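The Chair That Stays Pushed In

By Kazimiera Żak

I have worked from the same seat for seven years, and in that time the foam has taken on a shape I would know in the dark. It is not a flattering shape. So when Ekbridge, where this magazine rents half a floor, announced in May that every workspace would be getting a "seating review," I assumed the worst and began sitting up straight.

The review was the work of Maite Montoya, who was hired to think about furniture full time and has the calm of a person whose lumbar region has never spoken to her. Her position, laid out over a long lunch, is that most people shop for a chair the way they shop for a dog. They go for the face. Then they take it home and find out what it does all day.

"Everybody looks at the back," she told me. "The back is the photogenic part. Look at where the seat stops. Look at what the arms do when you push it under a desk."

I had never looked at what the arms do. I went and looked. 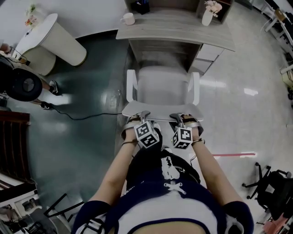 White arms, gray back, light wood-grain desk. A mug and pink flowers on top.

A pale chair, I can report, does wonders for a room. It makes a desk seem like a place where letters get answered. My own chair is black and makes my desk seem like a place where somebody is waiting for a tow truck. Montoya has a theory about this as well: offices bought black for decades because black hides lunch, and then they lit the place like an operating room so everyone could see how gloomy it was.

The pale ones have their own trouble. They show denim. They show newsprint, which is awkward in our line of work. Bonifacio Aranda, who runs the repair bench at a small outfit called Hellwig and has rebuilt more chairs than most of us have sat in, recommends a damp cloth, a drop of dish soap, and lower expectations. He has a drawer of casters he calls the graveyard, and he opened it for me with real tenderness. Hair, mostly. Carpet thread. One earring.

Aranda is unsentimental about price. He has had chairs through the shop that cost 3000 dollars and chairs that cost 112, and he says the expensive ones arrive with better stories. What kills both is the same thing: people haul them around by whatever part sticks out. Armrests, usually. "An arm is for an arm," he said, and went back to a gas cylinder that was giving him grief.

He does have a weakness for a perforated back. Those little holes, he says, give dust somewhere to settle in neat rows, and he finds this restful to clean. His method is a soft paintbrush, top to bottom, followed by the cloth. I tried it on a colleague's chair while she was at the dentist. It took most of an hour and I have seldom been so happy.
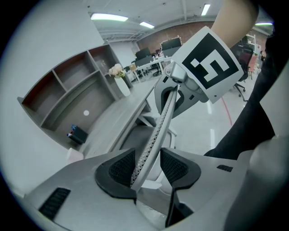 The white chair by the long gray desk, with the wall cubbies beyond.

Then there is the question of where a chair goes when it isn't being sat in, a subject on which Montoya can become almost heated. She wants it under the desk. All the way under, arms and all, every time you stand up. She once spent a month in a Dremisham office where 17 people left their chairs wherever momentum had put them, and she still describes the walk to the printer as a river crossing.

I raised the possibility that a chair left out at an angle has a certain charm, as if its owner had dashed off to do something important. She let that go by. 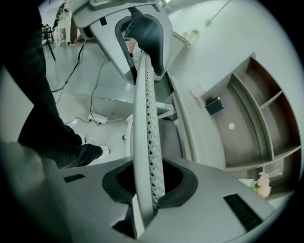
Noémie Marty, who sits across from me and has opinions on most things I do, took up the pushing-in habit before I did and has been unbearable since. She claims her end of the room feels bigger. I measured it during a slow afternoon and it is the same size, but I'll concede that I no longer bark my shin on the way to the kettle.

The review itself ended quietly. Rehema Mussa from accounts got a footrest she hadn't asked for and now defends with her life. Two chairs went off to Aranda's bench. A trial model from Skilar came in for a week, a handsome thing with a lever for every mood, and went back after Marty found the one that reclines.

I was offered a new seat and asked for time to think. Montoya gave me until the end of the month. For now I've kept the old foam, taken the paintbrush to the casters, and started sliding the whole sorry business under the desk at six o'clock, where the left arm catches on the drawer.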